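Shelf for the back of the table

The shelf is done and it has been standing in the back room since February, so I'm going to write down what I did before I forget the paint part again. I did not write down the paint part last time and I paid for it.

The table first, as it decided most of this. It's the one with the black top and the white streaks through it, like marble. It is not marble. I bought it when we moved to Skumthorpe and it has been a kitchen table, a sewing table and the place where mail goes. A black top looks very good in a store. At home it shows every crumb, and small dark things vanish on it. I have lost screws, a thimble and the cap of a marker on that table and found all of them with my hand.

What it needed was something behind it, low, to hold the few things I want close by but not on the work surface. Cups mainly. I drink a lot of tea in that room and I have knocked over enough of it.

What I looked at

I looked at ready-made ones for longer than I should have. Most small shelves are made to hang on a wall, and that wall is plaster over something that crumbles when you drill it. I have tried twice. The freestanding ones were either tall bookcases or the little bamboo risers that go under a monitor, and those are too low to see past anything on the table.

The nearest was a bench shelf from Nair, the secondhand place by the bus station. The height was right and it was solid, but it was deep enough to sleep on. I measured it, went home, measured the gap, and went back the next morning hoping I had gotten it wrong. I hadn't.

So I made one. It's a board on legs. I'm not going to pretend there is a design.

The wood

The legs came from a side table that lost its top in the move. Light wood, no stain, a few dents. I thought about painting them to match the board and decided against it. Partly I like the bare wood and partly I don't enjoy painting legs. You go around and around and there is always a drip on the side you aren't looking at.

I cut them down with a hand saw. Mark all four with the same stick, not with the tape measure four separate times. I did the tape measure thing and one came out short, so then I had to trim the other three to match, and the shelf is a bit lower than planned. It's fine at that height. I only mention it as I'd have liked to read it somewhere first.

The board is an offcut. It had a knot near one end that I filled and sanded, and a slight bow that I put on the downside. Once there is weight on it the bow doesn't matter.

I glued and screwed the legs. Glue first, then clamp, then drill, then screw. I only own two clamps, so I did two legs one evening and the others the next. If you do the same, put something under the free end overnight or it will lean and pull on the joints that are still drying. I used cookbooks.

The paint

The color is a salmon pink. I've had people ask why pink and the answer is that the tin was already in the house. It's Aketti, left over from the inside of a closet door, and the lid had the name rubbed off it, so I can't tell you which one it is. I went to get a second tin for touch-ups and stood in front of the chips for a long time trying to decide between three pinks. I took the wrong one. It looked right in the store and like cough medicine next to the board.

This is the part I wanted to get down. If you have a leftover tin with no name on it, paint a strip of card before you go, let it dry overnight and take the card with you. Wet paint on a stick tells you nothing. I know this and I still went with a stick.

What I did, in order:

Sanded the board until the old finish was dull all over.
Wiped it with a damp cloth and left it to dry for a couple of hours.
One coat of primer.
Light sand once dry.
First coat of pink, thin.
Second coat of pink, less thin than it should have been.
Sanded out the run on the front edge and did that edge again.

A small foam roller for the top, a brush for the edges. The roller leaves a slight texture that I like. The brush leaves brush marks that I don't mind.

It needs longer to harden than the tin says. I put a hot mug on mine too early and it left a ring, and the ring only went away with another coat. After that I left it alone for two weeks with nothing on it at all, and it's been good since. I wipe it with a wet cloth now and don't think about it.

The cups

I had planned to keep all sorts of things on it. Pencils, the tape, a plant, the radio. For a week or so I did, and it became a second table with a second layer of stuff, and the cups went back to the work surface where I could knock them over.

So I took everything off and put back only cups. They're the light blue ones. The taller one tapers toward one end and I've had it longest. The shorter one is a bit narrower and came from Akinyi Owino, who was clearing out her own cupboard and knew I had a blue one already. She thought it was the same set. It isn't, you can see that as soon as they stand side by side, but the blues are close and I like them better together than I would a matching pair.

I keep the tall one on the left and the short one on the right. The tall one is for tea. The short one is for water, or for rinsing a brush if I've forgotten to bring a jar, and after that it gets a proper wash and goes back.

Light blue on salmon is not something I would have picked out of a catalog. On the black table they'd be the brightest thing in the room. Up on the pink they calm down a bit. I tried a white bowl there too and it looked like it was waiting to be collected.

What it cost

Very little. The legs and the board were here, the paint was here, I had screws. I bought primer, sandpaper and the wrong tin of pink. I could have saved the last one. There is a kit shelf from Fakovau that people like, and it's a good-looking thing, but it comes in one width and I'd have been back to moving the table.

The table itself I have left as it was. I did consider painting the top to go with the shelf and I'm glad I waited. With something colored behind it the black looks like I meant it. It still hides small dark things and it still shows pale ones, so I've gotten into the habit of keeping the screws in a lid.

Things I'd change

I would put felt under the legs from the start. The floor in that room slopes toward the door and the shelf used to shift a little whenever the table got bumped. I've added felt since and it stays put.

I would round the front corners. I've caught my sleeve on one of them more than once. It's a ten minute job with a sanding block, and then it's a new coat of paint and another two weeks without cups, so I keep putting it off.

I would also make it longer if I had the board for it. There's space at the right-hand side for something else, and I go back and forth on whether I want something else there. Most likely I'd put a third cup on it and then a fourth and be back where I was.

A few people asked after the last post whether it's steady enough to put near a table that gets used. It is. Four legs and a short board don't have much to wobble with. I check the screws when I remember to, and only one has ever needed a turn.

It lives behind the table and catches the light from the hall in the afternoon – that's when the pink looks best. In the morning it's closer to brown. The blue stays the same all day.

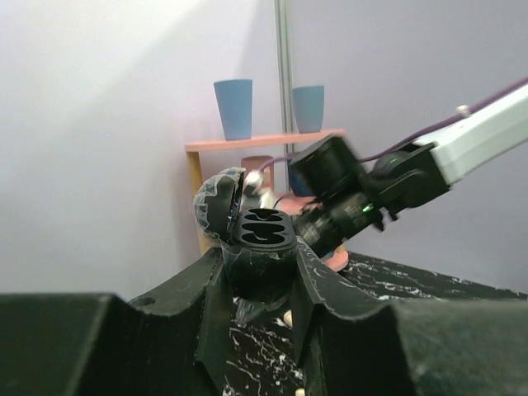

Next: the drawer that sticks

I've started on the drawer in the hall cabinet. So far I have taken it out, looked at it, and put candle wax on the runners, and it's slightly better going in and no better coming out. I think the bottom panel has dropped on one side. If that's it I'll need to take the back off, and I'll write that up when it's back together.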